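Itier Wet Counter Kit for two-arm robots

Price: 1,568
In stock, ships in 6 working days
Made by Itier, sold and packed by Mistetti
Page updated February 4, 2024

Hi, and thanks for stopping by! I look after the robot accessories here at Mistetti, and this is the kit I get the most mail about, so I've written the page the way I'd talk you through it on the phone. If you only want the parts list, scroll down a bit. If you've got a pair of arms doing dishes, or you're about to, please read the middle part too.

The Wet Counter Kit is a set of covers, clips and cards for two arms that share one sink. It doesn't make your robot waterproof (no kit does, and please be wary of anyone selling you one). What it gives you is a sensible layout and a set of house rules you can hang on the wall, with the hardware to back them up.

What's in the box

Two wrist sleeves, washable, sized for slim arms
17 cable clips, snap-on, with soft liners
One raised shelf for power strips and adapters, with wall screws
One drip rail, cut to length with a hacksaw
A set of laminated rule cards
A logbook with a pen loop (people love the pen loop, I don't know why)

The rules on the cards

The cards come from the Ogundipe practice notes, which a lot of small labs already use for kitchen work. I've been living with them since last June and I'd follow them with or without our hardware.

Card one is about power. Mains gear goes up and away from the basin, and it gets its own protected outlet with a ground fault breaker. Adapters lying on the counter are the thing I nag about most. A splash travels further than you'd think, and a counter that looks level usually isn't! Put the strip on the shelf, run the leads down in a loop so that water drips off the bottom of the loop, and leave the outlet where a person can reach it without leaning over an arm.

Card two is about shared space. Decide which arm owns the basin and which one owns the board or rack next to it, then write it down. When both need to be near the rim, one holds still until the other has cleared. You can do this in software, and you should, but also set a slow speed for the handover zone. I like to test it with plastic dishes and the tap off, over and over, until I'm bored. Bored is good.
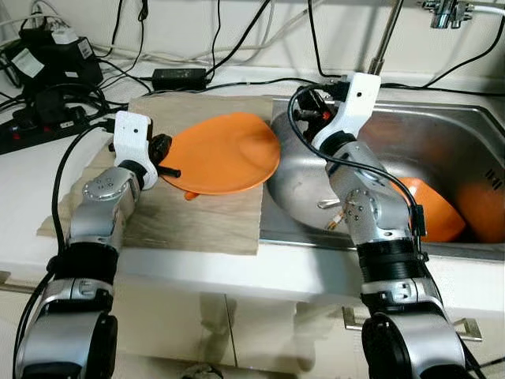 Card three is cables on the arms themselves. Leave enough slack for the wrist to turn all the way both ways, and no more than that. I put a clip below the wrist and another near the elbow, then jog the arm by hand through its whole range and watch the loop. If it can catch on the faucet, it will, probably during a demo.

Card four is what goes in the sink. Plastic and plain metal only while you're still tuning the grip. Knives stay out, full stop. Glass waits until you've had a long clean run with everything else — the cards suggest 37 cycles in a row with no drops, and you start the count again after any change to the gripper or the program. Yes, even a small change. I've argued with customers over this one and I'm not budging.

Card five is people. Arms are stopped and the stop is confirmed before a hand goes anywhere near the basin. Reaching in to straighten a spoon is exactly how folks get pinched, and it always feels like it'll only take a second.

Will it fit?

The sleeves suit the Piltero slim arms and most others with a similar wrist. They do not cover the gripper fingers, so check your own maker's notes on moisture before you run water. If the joint modules have open vents, please don't buy this kit for wet use. Write to me and I'll tell you what I'd do.

Care

Sleeves go in a cool wash and dry flat. Check the clip liners when you change the sleeves, and toss any that have gone stiff. Spare liners and cards are sold separately, and the logbook pages can be printed from the download tab.

Returns are fine as long as the drip rail hasn't been cut.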